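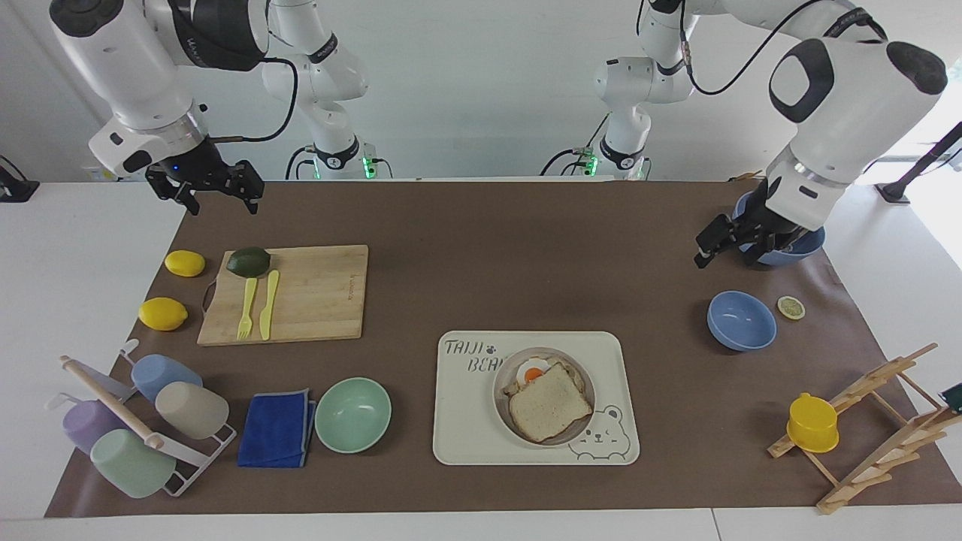
Home | Forums | Kitchen & Dining | New Posts | Search | Log In

Print this thread | E-mail this thread

Plastic cups and where to dry them

mapleside_k
12 September 2021
We moved to Brirnville in August and the new kitchen has one long counter and no dishwasher. Most of our everyday stuff is plastic: cups, bowls, the kids' forks and knives. The cups are the problem. I put them upside down on a towel and an hour later they are still wet inside with a ring of water under each one. Is a peg rack worth the space? I'm looking at a white one from Gridby with 8 pegs.

dorsetblue
Yes. Get the rack. Air has to get inside the cup and a flat towel blocks it. I've had a peg rack for 5 years and my cups are dry by lunch if I wash them after breakfast.

tinroof22
I'd skip it. Pegs are fine for tall cups but short ones slide off or tip sideways, and then you have a rack full of cups leaning on each other. I fold a towel in half, put a wire cooling rack on top, and turn everything over on that. It all goes in a drawer when I'm done.

mapleside_k
Ours are a mix. Light blue, beige, lavender and pale green, one color per person so there's no fighting. They aren't very tall.

dorsetblue
Tilted is fine. A cup lying on its side on a rack still drains better than one sealed against a towel. Just don't let two of them nest.

pan_and_lid
I have the Lecomte rack, not the Gridby. The pegs pull out for cleaning, and you'll want that, the holes collect scum. Wipe it down once a week with vinegar. Keep a folded towel next to it for bowls. I stand bowls right side up after I've dried them by hand, they take two seconds and they hog the rack otherwise.

tinroof22
If you're drying the bowls by hand you may as well dry the cups.

pan_and_lid
My hand doesn't fit in the cups.

quarterpast
Related question. Do you leave the cutting board out on the same counter? Mine is wood with a handle hole and I've been standing it against the wall behind the rack. It's started to warp.

dorsetblue
How thin is it? Mine is thick and stays flat, but I oil it every 3 months. Stand it on the long edge with both faces open to the air. Away from the rack, too, if the cups are dripping on it.

tinroof22
I hang mine by the handle hole. Never warped.

quarterpast
It's a thin one from Clakmont. I'll try the hook.

pan_and_lid
Also don't park fruit on it. I used to leave limes and lemons sitting on the board all day and after I cut them there was always a pale spot. Rinse it right after citrus.

mapleside_k
Ordered the Gridby. If the short cups fall off I'll try the cooling rack. Forks and knives are going in a jar.

tinroof22
Handles down in the jar or they stay wet at the bottom.

dorsetblue
Handles up if you have little kids grabbing at them.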